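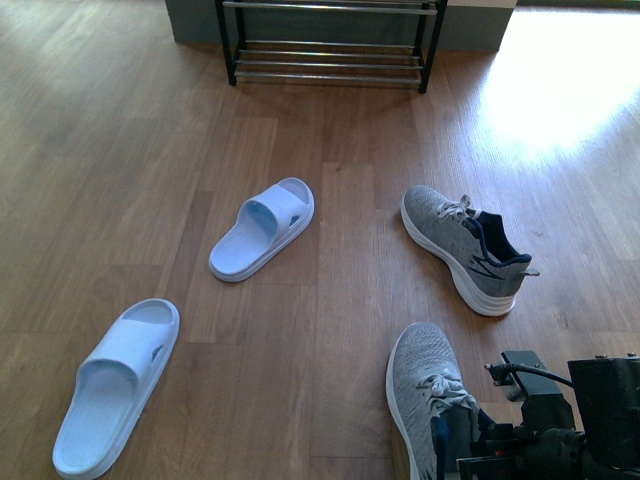 Trip range drops after update – ticket thread

Status: open, waiting on second-line
Car: Trirnum estate, plug-in hybrid
App: Jandura Drive

Opened by Emiliano Barajas

Hi all, me again (I raised the charging cable one, which you sorted very quickly, so thanks for that). This time it's the fuel economy figures in the app and I can't make head or tail of them.

Up to the April update my monthly report looked sensible. I do the same run to Olvera and back most working days, plug in at night, and the petrol engine only really wakes up on the long hill. Since the update the app says I've done 900 miles in the month and 900 of them were electric. All of them! I'd love that to be true, but I've filled the tank in that time and I've got the receipt to prove it.

The dashboard in the car doesn't agree either. It puts 146 miles down to the engine over the same month, which feels much nearer the mark. So the car seems to know what it's been up to and the app doesn't.

What I've tried so far:

Logged out and back in. No change.
Deleted the app and put it back on. It lost my saved chargers (grr) but the figures came back exactly the same.
Unpaired the car and paired it again from the driver's seat with the ignition on, as your help page says. It took almost 10 minutes and the figures were still wrong at the end of it.
Checked the units. Miles in the car, miles in the app.

The reason I'm bothered is that my employer pays mileage at two rates, one for electric and one for petrol, and they take it straight off the app report. If I send this month's in as it stands I'm claiming the wrong thing, and I don't fancy that conversation with payroll.

Reply from Jericho Dela Peña, support

Hi Emiliano, thanks for all that, it saves me asking. I've had a look at your account and I can see the engine trips arriving from the car, so nothing's been lost. They come in with a fuel reading and the app then files them under electric anyway. I've got two other tickets open that look like the same thing, both on cars with the Brususance charger unit fitted, so can I check whether yours has one? It'll be on the sticker inside the charging flap.

Please don't reset the trip computer in the car for now. I'd like to compare its total with ours.

Emiliano Barajas

Just been out with a torch – yes, Brususance, right there on the sticker. I haven't touched the trip computer and I won't.

One more thing I noticed while I was out there. If I start the car in Hybrid mode, that trip goes in properly, petrol and all. If I start in Electric and the engine cuts in later, the whole trip gets called electric. I tried it both ways on the hill this evening and got that result each time.

Jericho Dela Peña, support

Brilliant, that's really useful. I think the app is going by whichever mode you set off in and ignoring the switch. I've passed it to second-line with your two hill trips attached. For payroll, I'll email you a report made from the car's own figures, dated 6 May 2026, and they can ring us if they've any questions about it.

Emiliano Barajas

Report's come through, 146 petrol miles on it, same as the dash. I've sent it on to payroll. Happy to leave this open until the fix is out, and I'll start in Hybrid for the hill run until I hear from you.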